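Retley Robotics Club newsletter: Shopping cart project moves into its second term

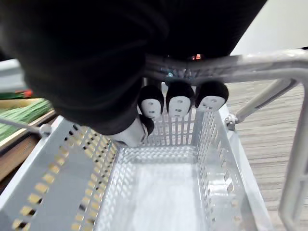 The club has been back at work on the shopping task since the start of the school year, and members have asked for an update on where it stands and what is left to do before the February meet at Pundby. This item covers the arm, the program, the schedule and a few requests from the workshop.

For those who joined this fall, the task was set by the meet organizers and is the same for every club entering. A robot has to take goods from a shelf and put them into a cart without tipping the cart or dropping anything on the floor. Each club gets 2 runs, and the better one counts. The shelf layout is changed between runs, so a program that only repeats a fixed set of motions will not score well. Last year we entered with a program of exactly that kind and placed near the bottom.

This year's team decided over the summer to start again with the software and keep most of the hardware. Siobhán Ó Dubhghaill is leading the programming group. Brendan Mac Giolla has the mechanical side, including the gripper, the mount and the cabling. Both groups meet in the same room and share one arm, which has led to some waiting. A sign-up sheet now hangs by the door. Please put your name on it before you start, and cross it off when you finish.

The new program is called Plultosent. It learns from recorded practice runs in which a student moves the arm by hand controls and the camera at the wrist records what the gripper is facing. The team had 444 usable recordings as of September 23, 2024, and the goal is 2000 by the end of January. Recordings made with the old camera bracket were thrown out after it was found that the bracket had slipped. That cost us most of the summer's work, and the new bracket has a locking screw and a painted mark so that anyone can check it before a session.

Most of the recordings so far are of reaching to the shelf and lifting. The weak part is the second half of the job, where the arm has to come over the rim of the basket and let go. The handle bar is the main trouble. If the arm approaches low from the back of the cart it catches the bar, and if it stays high enough to be safe the item is released too far above the basket floor. Siobhán's group is now recording approaches from the side only, and will go back to the rear approach when those are reliable. Members who have a session booked should follow the approach written on the whiteboard for that day and not mix the two.

On the mechanical side, Brendan's group has changed the fingertips twice. The first pair was too smooth for plastic wrap. The second pair gripped well but left marks on soft packages. A third pair has been molded and is being tested on packages of different weights. Spare fingertips are in the drawer marked Breathnach, after the supply company whose old cabinet we are using. If you swap a pair, write the date on the card in the drawer. The fingertips should be wiped with a damp cloth after each session. Do not use the spray cleaner, as it made the last set tacky.

There has been some discussion of speed. The arm can move a good deal faster than we run it, and several newer members have asked why we hold it back. The rules give no points for finishing early. They do take points away for a cart that moves out of its marked area, and a light cart moves easily when it is bumped. The speed limit in the settings file stays where it is until after the meet. Please do not change it for a single test, even if you plan to change it back. That happened once in the spring and the next group did not know.

We will hold a practice meet in our own room before the winter break, using the official score sheet. Families are welcome to watch. Each student on the project will take a turn as operator, scorer and timekeeper, so everyone should read the rules beforehand. Copies are in the folder on the front desk. Students who only want to help with the build can still take part and do not need to learn the controls, though they will be asked to do the safety check with a partner before the arm is powered on.

The travel list for Pundby is limited to 20, including adults. Places go first to students who have recorded sessions or worked on the hardware this fall. Permission forms will go home after the practice meet. We need two more drivers, and anyone with a vehicle large enough for the arm's travel case should speak to Brendan, who has the measurements.

The workshop is short of a few items. We could use cable ties, clean rags, a small desk lamp with a clamp, and empty grocery packages in good shape. Packages should be washed, dried and taped shut. No glass, please. They can be left in the bin inside the workshop door.

New members can still join the project. No programming experience is needed to make recordings, and a first session takes less than an hour with one of the older students. See Siobhán to set a time.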